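The order ran to 4 pages, and Aroha Doolan read each one twice before she initialled the copy.

The magistrate at Wanlow had fixed interim maintenance at $2,992 a month, payable by the respondent, Mr Lo Presti, on the first business day. Rent was dealt with separately. If the applicant left the shared residence in Kuvel Street, a further $1,563 would fall due monthly from the date of the new lease. If she stayed, it would not. Paragraph 11 left the choice to her and set no deadline.

Doolan entered the figures in the ledger and rang the applicant.

"You're not required to move," she said. "The order is neutral on it."

"He's still in the front room."

"The order is neutral on that as well."

There was a silence on the line. Doolan used it to check the filing date. The Willitz account, held jointly, had been drawn down by $500 in the week before the hearing, and an explanation was due by affidavit. 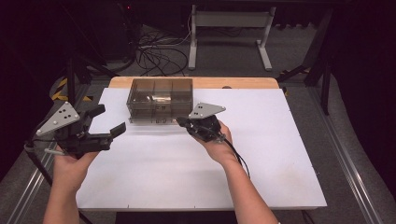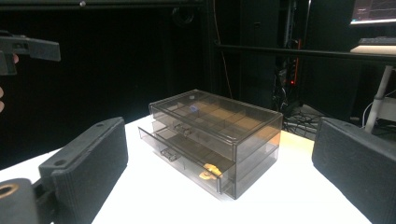 "If I sign a lease," the applicant said, "and he doesn't pay the rent part?"

"Then we file for enforcement. You'd need the lease, the bond receipt and your bank statements."

"How long does that take?"

"The registry is listing enforcement matters for late February."

"And I pay until then."

"You pay the landlord. He owes you. Those are two separate debts."

The applicant asked her to repeat it, and Doolan did, at the same speed. She heard a door close at the other end and a television come on. The applicant lowered her voice and said there was a unit behind the chemist, one bedroom, available from the new year. She had the form in her bag. She had filled in everything except the line for previous address.

"Put Kuvel Street," Doolan said.

"It says previous."

Doolan looked at the order again. Paragraph 11 used the word "residence" throughout and did not define it.

"Leave it blank for now," she said, "and send me a copy before you sign."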